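Skilluro lernt den Griff zum Papierbecher: 91 von 96 Versuchen gelungen

18. April 2019

Ein Papierbecher wiegt fast nichts, gibt unter Druck nach und kippt, wenn man ihn seitlich anstößt. Für Roboterhände mit mehreren Fingern ist er deshalb ein unangenehmer Gegenstand. Eine Arbeitsgruppe des Automatisierungsunternehmens Zamthorpe hat jetzt Ergebnisse zu einem Lernverfahren vorgelegt, das diese Aufgabe mit wenigen Vorführungen bewältigen soll. Das Verfahren heißt Skilluro. In der abschließenden Versuchsreihe griff das System in 91 von 96 Durchgängen den Becher, hob ihn an und stellte ihn aufrecht wieder ab.

Die Arbeit geht auf ein Vorhaben zurück, das im November begonnen wurde und zunächst nur starre Teile behandelte, vor allem Gehäusedeckel und Hülsen. Bei diesen Teilen reichte es, die Finger so weit zu schließen, bis der Motorstrom einen festen Schwellenwert überschritt. Auf Papierbecher ließ sich das nicht übertragen. Der Schwellenwert wurde entweder erst erreicht, wenn die Wand bereits eingedrückt war, oder so niedrig angesetzt, dass der Becher beim Anheben aus der Hand rutschte.

Skilluro trennt den Griff deshalb in zwei Abschnitte. Im ersten bestimmt ein neuronales Netz aus dem Kamerabild, wo Daumen und Finger den Becher berühren sollen und aus welcher Richtung sich die Hand nähert. Im zweiten übernimmt ein Regler, den die Entwickler Omer nennen. Er wertet nach der ersten Berührung aus, wie weit ein Finger bei gleichem Strom noch nachrückt, und schätzt daraus die Nachgiebigkeit der Wand. Danach richtet sich, wie fest die übrigen Finger schließen. Drucksensoren in den Fingerkuppen werden nicht benötigt.
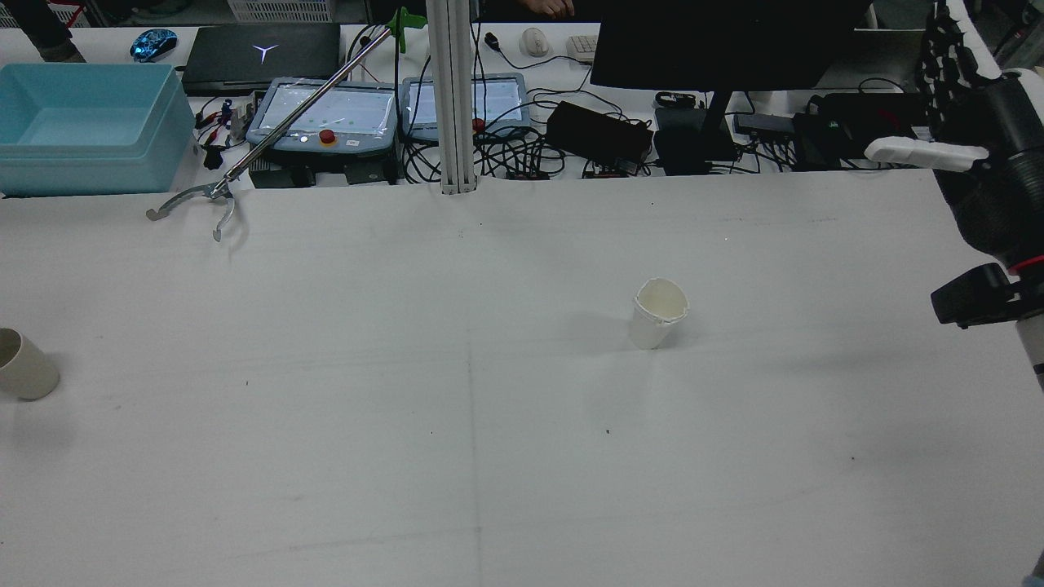
Ein Becher steht aufrecht auf dem Versuchstisch, ein zweiter liegt am linken Rand auf der Seite. Rechts die Roboterhand mit hellem Fingerpolster.

Die Daten für das Training wurden durch Fernsteuerung gewonnen. Eine Bedienperson führt dabei Arme und Hände, das System zeichnet Gelenkstellungen, Ströme und Kamerabilder auf. Für die jetzt vorgestellte Fassung steuerten 7 Personen den Roboter. Jede von ihnen nahm an 2 Sitzungen teil, in denen die Becher frei auf dem Tisch verteilt wurden. Die Lage wurde vor jeder Vorführung verändert, und zwar ohne festes Raster. Fehlgriffe blieben im Datensatz. Sie wurden gekennzeichnet und gehen in das Training des Reglers ein, während das Netz für die Annäherung nur mit den gelungenen Griffen lernt.

»Wir haben am Anfang alles weggeworfen, was nicht funktioniert hat«, sagt Sharada D'Souza, die die Versuche leitet. »Dann fehlten uns genau die Aufnahmen, in denen man sieht, wie die Wand nachgibt. Die mussten wir später mühsam nachholen.«

Als schwieriger erwiesen sich liegende Becher. Steht ein Becher aufrecht, kann die Hand von der Seite kommen und ihn mit waagerechtem Daumen umfassen. Liegt er, hängt die Annäherung davon ab, wohin die Öffnung zeigt. Kommt die Hand auf der offenen Seite zu nah an den Rand, drückt sie ihn ein. Greift sie zu nah am Boden, dreht sich der Becher beim Anheben und lässt sich schlechter aufrichten. Das Netz gibt daher zusätzlich eine geschätzte Becherachse aus, an der die Hand ausgerichtet wird. In einer früheren Fassung ohne diese Angabe rollten liegende Becher häufig weg, bevor alle Finger anlagen.

Gearbeitet wird mit einem zweiarmigen Aufbau. Beide Arme greifen von derselben Tischseite aus in den Arbeitsbereich und werden von getrennten Steuerungen bewegt. Ein übergeordnetes Programm teilt jedem Arm einen Becher zu und sperrt den Bereich in der Tischmitte, sobald eine der Hände ihn beansprucht. Das kostet Zeit, verhindert aber, dass die Handgelenke mit ihren Kabeln aneinandergeraten. Eine engere Abstimmung, bei der beide Arme denselben Becher nacheinander anfassen, ist in der Software angelegt, wurde für die Auswertung aber abgeschaltet.
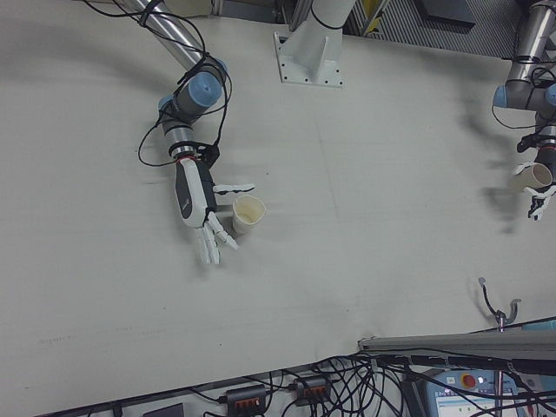

Zweiarmiger Aufbau: Die rechte Hand hält einen Becher, dessen Öffnung nach links zeigt. Links steht ein Becher zwischen Daumen und gekrümmten Fingern.

Als gelungen galt ein Durchgang nur, wenn der Becher am Ende frei und aufrecht stand und seine Wand keine neue Knickstelle aufwies. Die Beurteilung erfolgte von Hand nach jedem Durchgang. Bei den gescheiterten Versuchen überwog ein Fehler beim Absetzen: Die Finger lösten sich nicht gleichzeitig, der Becher wurde von einem Finger mitgezogen und fiel um. Ein Becher wurde beim Zugreifen so weit zusammengedrückt, dass der Durchgang abgebrochen werden musste. Das Loslassen soll in der nächsten Fassung ebenfalls aus den Vorführungen gelernt werden. Bislang läuft es nach einem fest programmierten Muster ab.

Zur Gegenprobe ließ die Gruppe dieselbe Aufgabe mit dem alten Schwellenwertverfahren laufen. Einen Zahlenvergleich veröffentlicht Zamthorpe dazu nicht, weil die Becherlagen in den beiden Reihen voneinander abwichen. D'Souza spricht von einem deutlichen Abstand, vor allem bei Bechern, die schon mehrmals gegriffen worden waren.
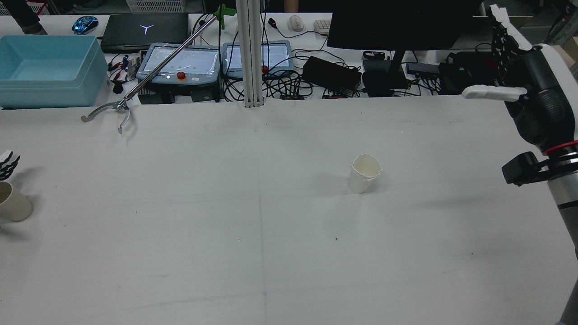
Der Verschleiß der Becher ist für die Gruppe inzwischen ein eigenes Thema. Jeder Griff verändert die Wand ein wenig, und nach einer Reihe von Durchgängen verhält sich ein Becher anders als ein frischer aus der Packung. Ein Regler, der nur neue Becher kennt, schließt dann zu weit. Die Vorgabe lautet daher, gebrauchte Exemplare im Versuch zu lassen, solange sie noch von selbst stehen. Der Becher in der Tischmitte mit seinem leicht zerknitterten, ungleichmäßigen Rand erfüllt diese Bedingung. Für die Bildauswertung bedeutet ein solcher Rand zusätzliche Arbeit, da die Öffnung von oben nicht mehr als saubere Ellipse erscheint. Skilluro stützt die Schätzung der Becherachse deshalb stärker auf die Seitenwand. Auch der Schatten auf der hellen Platte kann die Schätzung verschieben. Bei wechselnder Beleuchtung waren die Ergebnisse nach Angaben der Gruppe weniger stabil, eine eigene Messreihe dazu steht noch aus.

Offen ist außerdem, wie gut sich das Verfahren auf andere nachgiebige Gegenstände übertragen lässt. Erste Läufe mit Faltschachteln hat die Gruppe unternommen, sie sind in den veröffentlichten Ergebnissen nicht enthalten. Gefüllte Becher wurden bisher nicht gegriffen. Mit Flüssigkeit ändern sich Gewicht und Schwerpunkt, und eine nachgebende Wand hätte unmittelbare Folgen für den Inhalt. D'Souza will dafür zunächst mit Schüttgut arbeiten.

Einen Abnehmer für die Technik gibt es bereits im Probebetrieb. Der Verpackungsbetrieb Kazlauskienė prüft, ob sich mit Skilluro dünnwandige Behälter aus ungeordneten Stapeln vereinzeln lassen. Dort kommt vorerst ein einzelner Arm zum Einsatz. Das Netz für die Annäherung wird mit Vorführungen aus dem Betrieb neu trainiert, der Regler Omer bleibt unverändert.

Zamthorpe will die Beschreibung des Verfahrens und einen Teil der aufgezeichneten Vorführungen auf Anfrage an Forschungseinrichtungen abgeben. Die Steuerungssoftware für den zweiarmigen Betrieb gehört nicht dazu.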